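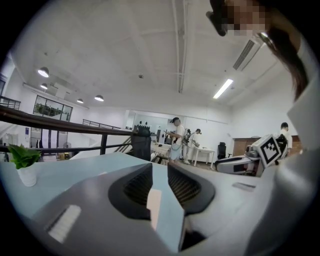 Plant on the desk, mezzanine railing behind.

Handout 3: Keeping a household budget

Welcome back, everyone, and well done for getting through the first fortnight of writing down what you spend (the Kongkaew notebook pages are fine, and so is the back of an envelope). Today we sort those scribbles into headings. Start with the bills that stay the same each month, then food and travel, and leave the odds and ends until last.

Our practice household, the Drindier family, brings home 1,972 a month. Rent takes 1,000 and food comes to more than 200 – please work out what you would set aside for the July holiday before we go through it together. 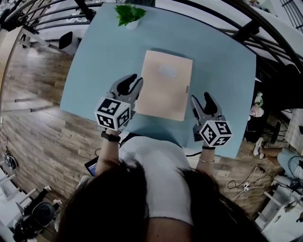
Irregular costs are the ones that catch most of us out, and I include myself in that! Birthdays, boiler repairs, new school shoes. Do spread your papers out when you tackle these, on a good clear stretch of table like the light blue one, with room for both arms, and put each receipt under the month it belongs to. Divide the year's total by twelve and treat the answer as a bill.

For next time, please bring one month of your own figures, rounded if you prefer to keep them private.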